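# Sonham hall opens its doors again in March

The old hall in Sonham will open again to the public in March, after it was closed for the whole winter because of a damaged roof. The neighbourhood association has confirmed that the heating is working, the kitchen has passed its inspection and bookings are accepted from now.

The hall was built by the Manolakis family, who had a bakery across the street, and many residents still call it by the family name. It was used for weddings, language classes and card evenings until water came in above the stage last autumn. The repair took longer than it was planned. Under the old shingles the workers found that a part of the boards was rotten, and these boards had to be ordered in a special width.

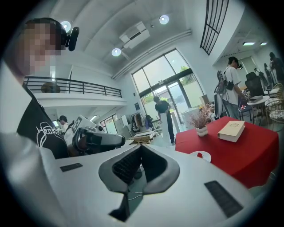
Tania Roy, who coordinates the bookings, told us that the first weeks are already quite full. The Bengali language class returns to its former hour in the late afternoon, and the seniors' lunch will be served again at noon. Groups which had a regular place before the closure have the first choice of hours until the end of the month. After that, the free hours will be given in the order in which the requests arrive.

"Some groups went to the library and some to the church basement, and we were not sure if they would come back to us," Ms. Roy said. "Most of them have written to me already. I am very glad for that, but I must also ask them to have patience, because I answer the messages in the evening after my work."

The price for renting the main room is changed. A private party will now pay $270 for an evening, and a deposit of $50 is required for the key. Community groups that are registered in the neighbourhood continue to use the smaller room free of charge, but they are asked to stack the chairs and to take their garbage with them. The main room is approved for 300 persons standing. For dinners with tables the number is lower and depends on the arrangement, so organizers should discuss it with Ms. Roy before they send out invitations.

The new roof was made by the local company Okus. According to its site manager, Sajib Mollah, the most difficult part was not the roof itself but the old eavestroughs, which were leading the water directly to the wall at the back. They have been replaced along the full length of the building, and the ground near the back door has received a new slope and gravel. Mr. Mollah advises visitors to use the front entrance until the gravel has settled. The ramp at the side is open.

Inside the hall, the colour of the walls is the same white as before, although the association had received several suggestions for something more modern. The stage curtain has been cleaned and hangs again. The piano is still in storage and will return when the humidity in the building is stable. Concert organizers should not count on it before summer.
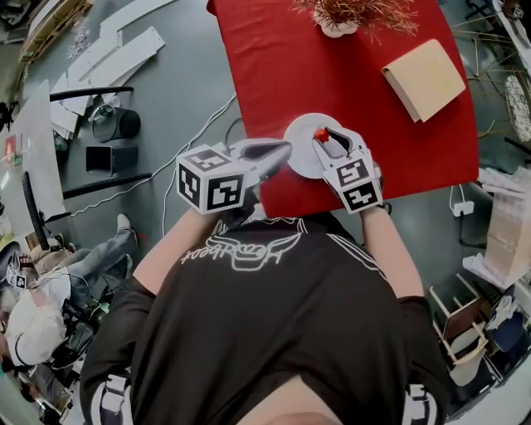 *A small red ball on a round white plate, on a table covered in red cloth.*

The opening day begins at 10 a.m. with coffee and a short speech, and the kitchen will sell soup and sandwiches until they are finished. The folk dance group Plestatano will perform in the afternoon and invites the public to learn two simple dances afterwards. Comfortable shoes are recommended, as the floor was newly waxed. Admission is free.

Parking behind the hall is limited to 4 cars and is reserved for people with a permit. Other visitors can park along the street or at the arena, from where it is a short walk through the park. The bus stop in front of the hall, which was moved during the construction, is back at its usual place.

Requests for bookings can be left in the mailbox beside the front door, or given to Ms. Roy on the opening day. Please write the name of the group, the desired hours and a telephone number.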